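Small satellites, long waits

For most of its life the Nerkura tracking station had one job, which was to listen for weather satellites passing over the North Sea. The dish was switched off when the contract ended and the site stood locked for years. It is now run by Vermeulen, a firm with 83 staff and an office in Oltham, and its customers are mainly universities with a very small satellite and very little money.

A student satellite in low orbit comes over the station several times a day, but a usable pass may last under ten minutes. In that time the team has to find the signal, check the battery and bring down whatever has been stored on board. If the radio is pointing the wrong way, they wait for the next one.

"People spend four years building the thing and then forget to plan for the ground," says Wouter Aerts, who manages the passes. He asks new customers for a full radio test before launch. Several have turned up without one.

The station's busiest spell came in October, when Navdale, a shared launch, put 4 of its customers into orbit at once. Two were heard on the first pass. The third took six days. The last has not been heard at all, though Aerts still has it on the schedule.

Vermeulen charges 300 euros a month for a basic service and plans a second, smaller dish next year.
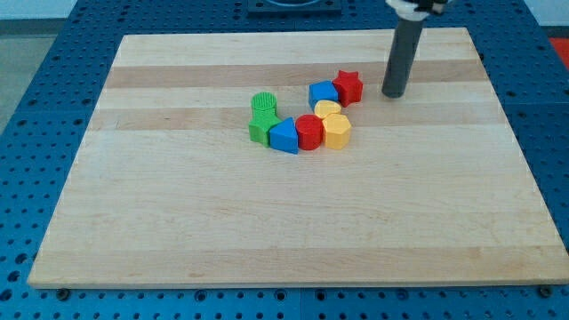

Kristof Dijkstra writes that six days is nothing, and that his own group listened for five weeks before their satellite answered, by which time half the students had graduated. He would like to know if the second dish will cover the higher frequencies, as the old one does not.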